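Ticket: Skostard microchip reader, lost-pet records not matching
Site: Fluvside shelter
Opened by: Jasper Verstraete
Status: Pending

Sunday, 7:40 am. Reader scans cat, displays full 15-digit chip number, then returns "no record". Owner holds registration papers with the same number. Cat was listed as deceased last November.

Checked: battery, Bluetooth pairing, firmware. No fault. A second reader gives the same result.

8:15 am. Queried the Cistent database directly. Record exists, flagged inactive. Sync filter drops inactive records before they reach the readers. Local table holds 1,940 entries; 300 are missing against the master copy.

8:50 am. Cleared the filter and forced a full sync. It stalled at entry 840. Retried on wired connection, same stall.
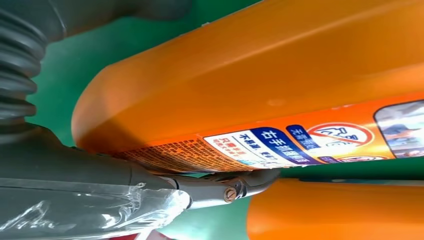

Stijn Hermans: Entry 840 has a line break in the colour field. Strip it and rerun in batches under 900. Don't set the cat to active until the owner signs the correction form.

9:30 am. Line break removed. First batch complete, second running.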